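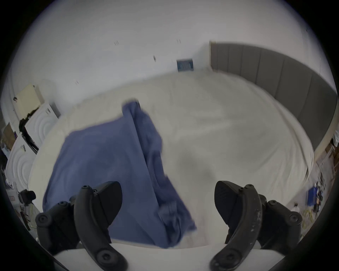
Does the new traffic policy slow down video streaming in the evenings?

Streaming gets the same treatment as everything else on the Stondwood network, and the only thing that changes at busy times is how the link gets divided between households.

I thought I'd put that at the top as it's come up three times on the list since Thursday, and then answer the rest of the note below. Great questions, by the way – I love that people are reading the draft closely enough to quote clause numbers back at me!

On 4 of the draft, quoted:

> Esmaeil, I've been through the draft twice and I'm still
> stuck on clause 4. It says we "may manage traffic where
> necessary". Necessary for what? My worry is that we write
> something loose now, everyone is friendly, and in two years
> somebody decides that game downloads are a nuisance and
> they get parked behind everything else. I'd also like to
> know what happens to the Lui offer. If their video service
> doesn't count against the monthly allowance and everyone
> else's does, that looks like favouritism to me, even if it
> saves people money.
>
> Last thing, are we keeping logs of who visits what? I
> couldn't find it either way.

You're right about clause 4, it's too loose. I wrote "where necessary" in September when I was thinking about the night the Lotholm relay fell over, and in my head it meant "when the backhaul is full". So let's say that. My suggested wording:

"When the backhaul link is at capacity, available bandwidth is shared equally among connected households. Traffic is not sorted, slowed or prioritised by type, source or destination."

The second sentence is the one I care about. Game downloads, video calls, somebody's enormous photo backup – all of it goes in the same queue. The Zodholm box can do this out of the box with per-household fair queuing and it never needs to look at what the packets are. I ran it on the test segment over the holidays and had a video call going at my end while two big downloads were running on another account, and the call was lovely. No stutter at all. I was a bit giddy about it.
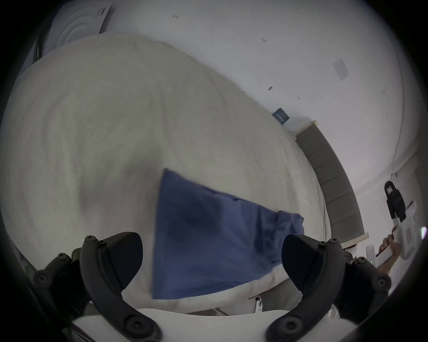 The one exception I'd keep is for attacks. If an infected camera starts flooding the link, we need to be able to cut it off that same minute and phone the household afterwards. I'd put that in its own clause so it can't be stretched to cover anything else, and I'd add that any such block gets reported to this list within the week, without naming the household.

On Lui: I share your unease. Their offer would take their own video service off the meter for our members, and with the basic plan sitting at 400 GB that's a real perk for families. But then a member who prefers a different service is paying for the same bits that their neighbour gets free. My favourite way out is to raise the allowance for everybody. I've been through the figures and we could drop the cap altogether for an extra $310 a month on the backhaul contract, which spread over the membership is pocket change. I'd be thrilled to see the cap go. It's caused more grumpy emails than the outages have!

Logs: we don't record sites visited and the draft should say so. What the router does hold is which account had which address, and that gets wiped after 19 days. I need it for chasing faults and I haven't ever needed it for longer. Good catch that it's missing. It'll go in as clause 7, and the old clause 7 (billing disputes) moves down one.

I've put a marked-up copy in the usual folder, next to the old one. Please hack away at it. If you'd like to see the queuing in action, I can switch any willing household over to the test segment – just send me your account number off-list and pick an evening when you're home.

Cheers,
Esmaeil Alipour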